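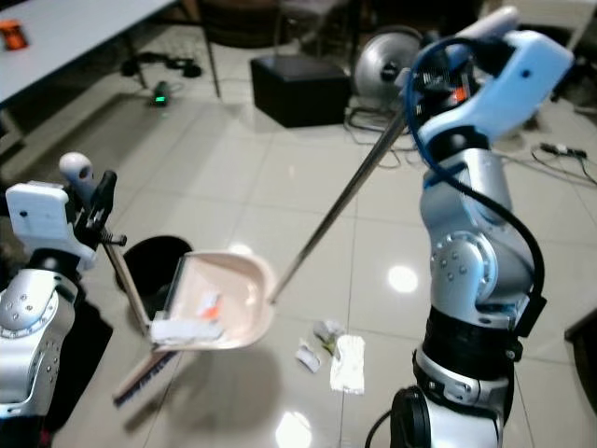

4. Cuidado del suelo de baldosa esmaltada

Esta sección vale para la serie Asham, colocada con junta fina. Para las baldosas Tollgate sin esmalte, lea la sección 5.

4.1 Limpieza diaria

1. Retire primero la suciedad suelta con cepillo suave y recogedor. No arrastre los granos de arena, porque rayan el esmalte.
2. Prepare un cubo con 8 litros de agua tibia y un tapón de limpiador neutro.
3. Pase la fregona bien escurrida, desde la pared del fondo hasta la puerta.
4. Seque con un paño de microfibra si quedan marcas.

Nota: en los primeros 10 días después de la colocación se barre solamente en seco. La junta todavía está endureciendo.

4.2 Manchas en la junta

1. Moje la junta con agua limpia.
2. Aplique la pasta Hekavska con un cepillo de dientes viejo y espere 17 minutos.
3. Aclare dos veces.

PRECAUCIÓN: no utilice productos con ácido ni lejía concentrada. No mezcle nunca dos limpiadores. Ventile la habitación durante el trabajo.

Nota: el agua de más de 50 grados puede dejar un velo blanco sobre el esmalte. El velo sale con agua fría y paciencia.

Revisión del texto: Olga Zabala, 2019-09-17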